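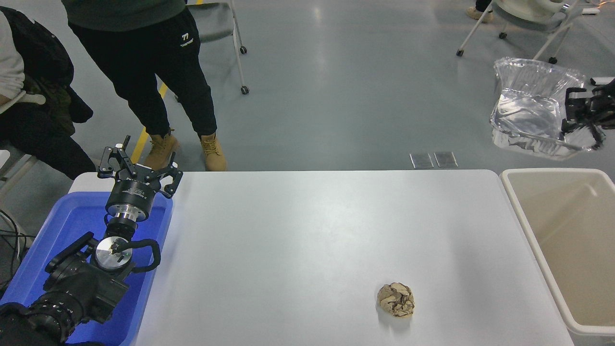
Notes on Keeping a Household Paper Record

Readers of this blog have asked for an account of the filing system I adopted after my move to Rasden. I set it out in full, including the parts that remain unsatisfactory.

For many years all correspondence was placed in a single drawer. When the drawer was emptied in March, it held warranties for appliances long since given away, 14 bank statements still in their envelopes, and a letter from my former landlord in Hendeck that should have been answered the previous summer. It has now been answered.

The present arrangement uses six folders: housing, health, taxes, vehicle, employment and family. Each incoming item is opened on the day it arrives and assigned to one folder -- or put out for recycling. Receipts for everyday purchases are not kept. Receipts for repairs are kept for as long as the repaired item remains in the home.

Kumaresan Acharya, with whom I shared an office for 3 years, recommends scanning every document and discarding the original. I have followed this advice for utility bills only. Deeds, certificates and signed agreements remain on paper, in a metal box on the upper shelf of the hall closet.

The family folder has proved the most difficult. It contains 33 letters from my aunt, written during her years in Ait Ali, and they do not belong beside school records and vaccination cards. A separate box has been ordered for them. Until it is delivered, they are tied with ribbon and stored flat.

A further post will address photographs, of which there are a great many, most of them undated.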